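Sanna 双臂摆餐示范采集项目进展报告（第3期）

报送：Clollmont 项目资助办公室
承担单位：Karico 操作学习组
报告时段：上期报告提交之后至九月底

一、先说总体情况

这一期的进展比我们提交上期报告时预想的要好，写起来心情也不错。上一期报告里，我们大半篇幅在讲标定、讲延迟、讲为什么数据还不能用来训练。这一期终于可以主要讲数据本身了。

截至九月底，Sanna 项目通过复核、正式入库的双臂示范共57条，全部属于“餐具与盛具归位”这一任务族：操作员通过主从遥操作，让两条机械臂把盛具和里面的勺、叉一类小件在托盘与桌面之间来回转移，摆到指定的位置。每一条都带有完整的关节状态、夹爪开合、各路图像和文字指令，并且都能从头到尾回放。

57条听起来不多，我们也知道资助方在别的项目里见过大得多的数字。我们在立项书里说过，这一阶段要的是干净、可复核、标注口径统一的一批种子数据，后面扩量时拿它当尺子。现在这把尺子已经有了，而且用起来很顺手，组里的人都挺兴奋的。

二、任务设计的调整

上一期的任务说明里只写了“将餐具放入盛具，将盛具放上托盘”。实际采起来，我们很快发现这句话太宽了。操作员甲会先端盛具再放餐具，操作员乙会先放餐具再整体端过去，两种做法都合乎指令，可放在同一个训练集里，策略在分岔的地方就会犹豫，手臂停在半空，左右轻轻地晃。

这一期我们把任务拆成了6种起始布局，每一种都对应一句写死的指令和一个明确的终止状态。布局之间的差别主要在三个方面：盛具起初在托盘里还是在托盘外；餐具的种类和朝向；目标格在哪一侧。操作员在开始前从 Tokometti 的任务面板上领到布局编号，照着摆好，再开始录。

桌面分格的办法也保留了下来。我们原先讨论过用投影来标目标区域，试了半天，投影在金属连杆上的反光很乱，手臂一动图像就花，最后还是回到胶带。胶带便宜，撕了就能重贴，操作员低头一眼就知道东西该放哪儿。胶带本身贴得不算横平竖直，我们没有刻意去修。训练时让模型见一点不规整的边界，对以后换桌子、换场地应该是有好处的。

关于指令文本，我们做了一次全面清理。以前一条示范配一句指令，谁采的谁写，有人写“勺子”，有人写“汤匙”，有人只写“绿的那个”。现在由任务面板统一给出基本句，再由另一位同事补写几种不同的说法，都挂在同一条示范下面。补写的时候要求只改说法，不改目标。比如“把勺子放到托盘里”可以说成“托盘里放上勺子”，不能说成“收拾一下桌子”，后一种留给以后的长程任务。

三、腕部视角带来的收获
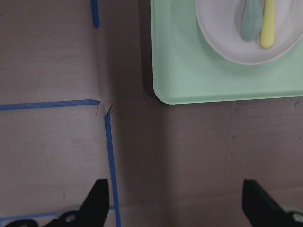
腕部图像的质量是这一期让我们最高兴的一件事。上期报告里提到，腕部相机在夹爪接近目标时容易过曝，边缘糊成一片，模型在最后那一小段路程里几乎是凭惯性在走。换了曝光策略并且把灯改成漫射之后，近距离的细节出来了。比如薄荷绿托盘这一路画面，托盘左侧和下侧的凸边上有一道很柔和的高光，旁边浅棕色的台面上压着一条较暗的影子，两样合在一起，托盘的边沿在哪里、比台面高出来一点，单凭这一路图像就能判断。白色器皿内壁的灰色过渡也还在，里面并排放着的青绿色勺子和淡黄色那件餐具，几乎挨在一起，轮廓仍然分得开。对于要从边上夹起其中一件的动作，这种程度的清晰度正是我们想要的。

我们顺手做了一次消融：只用固定相机训练一份策略，再用固定相机加腕部相机训练一份，其余设置完全相同。结果和直觉一致，加上腕部视角之后，夹爪在接近餐具柄部时的修正动作明显变得连贯，原先那种走到跟前又退回去、再走到跟前的毛病少了很多。这份对比目前只在桌面上由同一组人看过，评分规则还不够严，我们没有把数字写进本期报告，打算等下一期用盲评的方式重做一遍再给出结果。

腕部视角也暴露了一个问题。手臂伸到远端时，目标常常只露出一部分，甚至完全离开画面。遥操作的人看的是整张桌子，他知道东西在哪儿，模型如果只靠腕部图像就不知道。所以我们在采集规范里加了一条：开始动作前，两只夹爪都先张开，停在各自的起始区，停稳后再移动，让模型有一段静止画面可以对照固定视角，弄清楚自己和目标的相对位置。这条规范执行起来很容易，操作员也没有抱怨。

另外，夹爪手指本身会出现在腕部画面的下方，有的同事起初建议裁掉。我们试了裁剪和不裁剪两种做法，最后决定不裁。手指的开合在画面里看得见，这对模型来说是一条很直接的反馈，裁掉以后反而要全靠关节读数去推。

四、双臂协同部分

双臂比单臂麻烦得多，这一点我们在立项时就有准备，但真正做起来还是学到不少东西。

首先是左右的叫法。固定相机正对着机器人，画面左侧出现的是机器人的右臂，右侧出现的是左臂。上一期有几条标注把左右写反了，我们在复核时才发现，只好整批重看。现在的规定是：所有文件、指令、口头交流，一律以机器人自身的左右为准，需要说画面位置时必须加上“画面”二字。任务面板上也贴了一张对照图，新来的操作员头一天就要背熟。
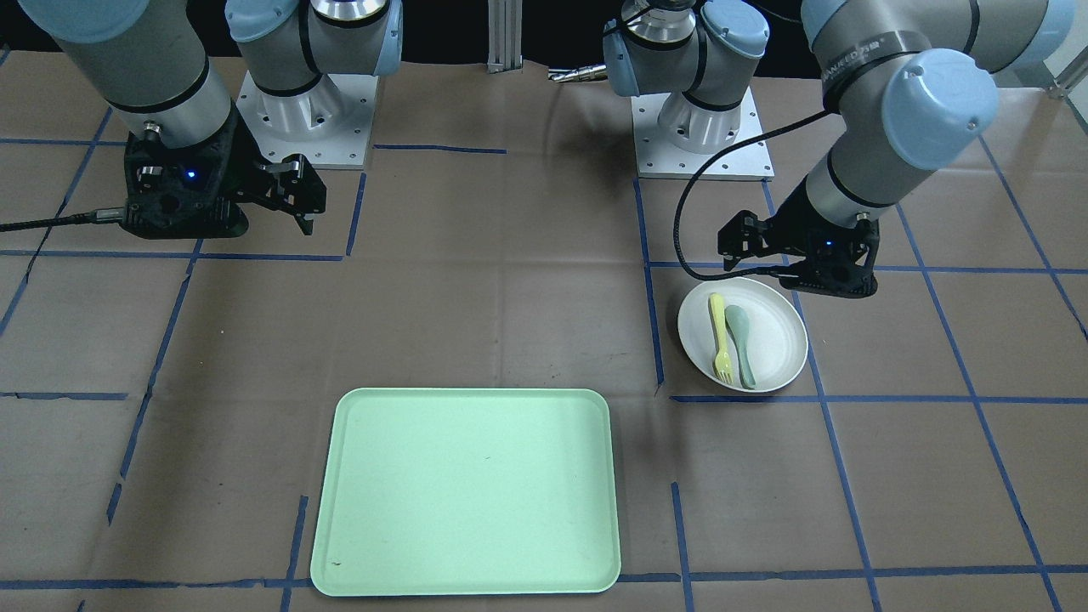 图：固定视角下的双臂工位。画面右侧为机器人左臂，夹爪位于白盘上方；盘中为黄叉与灰绿色勺，薄荷绿托盘为空。

其次是另一条手臂该做什么。餐具归位这类任务里，常常是一条臂在干活，另一条臂等着。起初我们没有规定等待时的姿态，操作员的手多少会动一动，主手一动，从手跟着动，数据里就多出许多没有意义的小动作。模型学得很认真，把这些小动作也学去了，评测时看到闲着的那条臂在那里轻轻点头，大家都笑了，笑完了就去改规范。现在等待的一侧必须停在远离物体的格子里，夹爪半张，主手放到支架上。需要交接时，由操作员踩一下脚踏，把等待状态解除。

再次是线缆。夹爪的黑色线缆在手臂弯折时会在桌面上方兜出一个不小的弧，有时会从固定相机和物体之间穿过。我们考虑过把线全部收进套管，试装之后发现手腕转动时阻力变大，回放的轨迹与原轨迹对不上。目前的做法是保留松弛量，在回放检查里增加一项遮挡标记：凡是线缆挡住目标物的时段都标出来，训练时可以选择降低这一路图像的权重。

末了是两臂之间的时间同步。上期报告列为高风险的那个延迟问题已经解决。原因说来很朴素，两侧控制器各自打时间戳，时钟漂移又没有校正，录得越久差得越多。Tokometti 更新之后改由采集主机统一打戳，我们把旧的测试录像和新的放在一起回放，交接动作终于对得上了，一只夹爪松开的时候另一只已经夹住，看着非常舒服。

五、数据复核流程

入库的每一条示范都要过两道人工检查，由2位没有参与该条采集的同事分别完成。

第一道看过程。看的人以正常速度完整回放一遍，注意有没有碰撞、拖拽、物体掉落后捡回、操作员中途改变主意。掉落后捡回的不算废，另外归入“恢复行为”目录，这部分以后会很有用，我们舍不得丢。中途改变主意的一律不入库，目标都变了，指令对不上。

第二道看结果。看的人只看起始画面和终止画面，对照布局编号，判断终态是否符合。这里有几条细则是这一期补上去的：盛具的边沿压在胶带上算在格内，整体越过胶带算在格外；餐具的头部和柄部都要在盛具范围之内或者搭在边沿上，掉在旁边不算；托盘被带动、位置明显偏移的，即使餐具放对了也退回。

两道检查意见不一致时，两位同事坐下来一起看，仍然定不下来就退回重采。我们宁可多采一条，也不愿意在种子数据里留一条说不清楚的。这个流程慢是慢一些，但现在组里对“合格”两个字的理解已经非常一致，复核时的争论比期初少多了。

元数据方面，每条示范都记录了布局编号、操作员代号、灯光档位、纸面更换批次和夹爪指尖的更换批次。最后这一项是后来加的。指尖磨得久了会变滑，操作员会不自觉地夹得更紧，如果不记下来，训练时根本看不出力度为什么前后不同。

六、遇到的困难

纸面的褶皱。台面铺的纸用一段时间就会起皱，手指蹭到的地方尤其明显，盛具放上去会有一点点翘。我们现在按批次更换，但每次换完都要重贴胶带、重新核对各格位置，半天时间就没了。下一期想试着把纸绷在一块可拆的板子上，备用板提前贴好，换的时候整块换。

薄而软的餐具。餐具平躺在盛具里时，柄部离底面很近，夹爪从上往下进，稍微深一点就会顶到盛具底。操作员们摸索出一个手法：先夹住翘起的那一端，轻轻带起来，再调整。这个手法很好，问题是每个人带起来的角度都不一样。我们把几位操作员请到一起互相看录像，挑了一种最稳的作为推荐手法，没有强制，过了一阵子再看，大家的动作自然就靠拢了。

颜色过于单一。目前用到的餐具以绿、黄两类颜色为主，盛具是白色，托盘是薄荷绿。模型现在很可能把“绿色”和“勺子”当成了一回事。这是我们自己在备料时考虑不周，已经列入下一期的采购计划，同一种形状至少要有不同颜色，同一种颜色也要覆盖不同形状。

操作员疲劳。遥操作主手需要长时间抬着手臂，录到后半段，动作会变得粗糙，复核退回也多集中在那个时候。我们把单次录制时间缩短了，中间安排换人去做复核，既休息了手臂，也让采集的人更清楚复核的人在看什么。两边轮着做之后，退回的理由几乎不用再写长篇说明。

七、初步训练结果

用本期数据训练出来的第一版策略已经能在实机上跑了。在见过的布局上，它能够独立完成从接近、夹取到放置的整个过程，动作的节奏和人很像，甚至学会了放下之后先松开、稍停一下再抬手的习惯。第一次看到它完整做完一遍的时候，隔壁办公室的人都跑过来了，我们又给他们演示了一遍，也成了！

需要如实说明的是，在没见过的布局上表现还不稳定。盛具换到较远的格子，或者餐具的朝向反过来，策略常常能找到大致位置，但夹取时对不准柄部。另外它对托盘的依赖很重，把托盘拿走之后，有时会去托盘原来所在的地方放东西。这些都在意料之中，也正好告诉我们下一批数据该往哪里加。

恢复行为目录里的示范还没有混入训练。我们做了一次很小的试验，混进去之后策略在夹空时确实会再试一次，不过偶尔也会在已经夹住的情况下松开重来。怎么配比，需要再琢磨。

八、下一期计划

扩展布局，重点补远端格子和餐具反向摆放，同时把托盘的位置也变起来。

补充不同颜色的餐具与盛具，采集时打乱搭配。

完成可拆台面板的制作，确认更换前后各格位置一致。

对腕部视角的消融试验重做盲评，结果写入下期报告。

把采集规范整理成一份独立的操作手册，附录音讲解，供 Clollmont 资助的其他小组使用。已经有小组来问过桌面分格和复核细则，我们很乐意分享，手册草稿完成后会先送资助办公室过目。

开始准备长程任务的指令文本，先写，不急着采。

九、经费与设备

本期支出均在预算科目之内，没有发生跨科目调整。夹爪指尖的消耗比计划快，耗材一项下期会略紧，我们先用库存顶上，如果仍然不够，会提前提出申请。两条机械臂运行正常，其间做过一次例行的关节零位检查，未发现异常。存储空间充裕，原始录像与入库数据分开保存，均有备份。

十、请资助方协助的事项

希望资助办公室确认种子数据对外共享的许可条款。我们倾向于连同被退回的示范和退回理由一起公开，这些材料对做同类采集的人很有参考价值，只是原协议里没有写到这一类，需要一个书面答复。

另外，欢迎资助方在下一期期间来 Karico 看现场回放和实机演示，提前告知即可，我们会把台面和常用布局准备好，来访的同事也可以亲手试一试遥操作主手。

Karico 操作学习组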